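Best order to read the old movement books in?
Posted in Books and Films, 22 May 2020

Marchal_mat
So I finally have the whole stack at home and I'm thrilled! Two by Benoît Courtois, the early breathing manual and the big floor work one, plus the Jikby reprint of the Pylypenko lectures. Do I go in the order they were written, or start with the floor work book and circle back? I've been doing mat classes for a while but never read a page of theory. 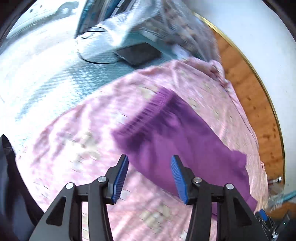

ivy_rolls
Start with the floor work book, please. The breathing manual has 100 pages of him arguing with doctors before you get to a single exercise. I gave up on it twice. The big one has you on the mat by page three, and the roll-downs are so clearly written that I fixed my neck position in one evening (after years of a teacher telling me to "soften").

Tomasz K
Disagree! Those arguments are the fun part, and without them the breath counts in the second book look random. He assumes you know why the exhale is long. Read the manual first, skip the chapter on bathing if you must.

ivy_rolls
The bathing chapter is the best thing in it, Tomasz.

Tomasz K
OK, I'll give you that one.

pitexgirl
Which edition of the manual do you have? The Nurkico one runs to 238 pages and has the original plates. The later one is 129 pages and drops the whole standing series – a real shame, that's the part I use every morning.

Marchal_mat
Just checked, it's the 238! Standing series starts right after the bathing. I'm so pleased.

old_spine
Nobody has mentioned the film yet. Ivan Pylypenko teaches a full class in it, start to finish, and you see how fast he took the transitions. The book makes it all sound slow. I'd watch that before reading anything.

Tomasz K
He was showing off for the camera though. In the lectures he says to take two breaths between exercises.

old_spine
He says that for beginners. Lecture four, second half.

Marchal_mat
Going with the manual first, then the film, then the floor work. My copy of the lectures can wait until August when I have time off. Does anyone know if the film has subtitles?

old_spine
English ones, yes, but they quit during the interview at the end.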